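Two arms, one cloth: notes from the bench
19 Mar 2022
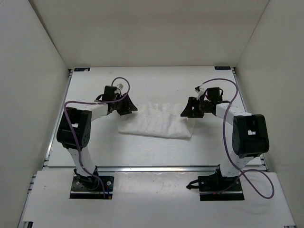

Posted under: Kirnalance Shared Workshop — Automation Bench

I said in the last post that I would write up the cable routing before going any further with cloth, so that comes first. Both arms now have a purple cable running along the outside. On the left one it arches over the wrist, goes around the elbow housing and down the lower link to the base. On the right one I left a big loose loop by the base. I don't like how it looks, but the first version had no slack at all and I kept pulling the connector out whenever the arm reached for the far side. I made up two new cables, each longer than I thought I needed, and I haven't lost a connector since.

I did try clipping everything down tight with printed clips. They held for an evening. Then one snapped at the elbow and the loose end got wrapped around the link. If I go back to clips it will be with something softer, maybe hook and loop straps.

The enclosure is the other change since the last post. The arms used to sit on a regular workbench next to the drill press, and every time somebody walked behind it the background changed and so did my results. Now there are plain walls on three sides and a white top, with the two bases mounted on the front panel. It took 28 bolts and most of two evenings. The panel is already scuffed between the bases, mostly from me leaning tools on it.

White cloth on a white table was a bad choice for the software. I knew that going in. The controller is a small board I call Ackah, and it runs a program that finds the outline of the fabric and picks two points to grab. With a dark dish towel it finds the corners quickly. With the white piece it often takes a crease for an edge, or treats the whole back side as one lump where the fabric bunches up. I could buy gray felt for the table and be done with it. I want to see how far I can get with lighting first, because most of what I want to fold at home is white or close to it.

The task itself is small. Start with the cloth anyhow, grab the two rear corners, lift, pull it out flat, and lay it down again. Folding comes after that. I have been logging runs in a spreadsheet, and I stopped the first batch at 200. The most common failure by a long way is that one gripper gets hold and the other closes on nothing, so the cloth swings over to one side and ends up worse than it started.

Part of that is the fingers. The black ones on there now are stiff, and on thin fabric they have to come down almost to the tabletop before they get anything. Too high and they miss, too low and the arm pushes against the table and faults out. I lowered the grab height by 6 mm on the left arm and left the right one alone to compare them. The left is better on flat fabric and about the same on wrinkles.

A few settings, for my own reference as much as anybody else's:

Speed limit during approach: 30 percent
Wait after closing the gripper: one second
Lift order: both arms together, never one first

That last one matters. I had the left arm lifting first for a while to save time, and it dragged the cloth out from under the right gripper nearly every run.

The parts for softer fingertips are on order from Trornano. I used their sheet rubber on an older project, the Lollumetti feeder, and it lasted well. The plan is to glue a thin strip inside each finger and see if I can raise the grab height again. I'll change one side only, same as before.

Still to do: label both ends of every cable, put a proper cover over the power supply, and move the emergency stop to where I can reach it sitting down. It is on the wrong side for me right now and I have had to stand up for it twice.

I have the bench booked through June. The spreadsheet is on the workshop drive in the cloth folder if you want to look at the runs — the notes column is messy from row 30 on.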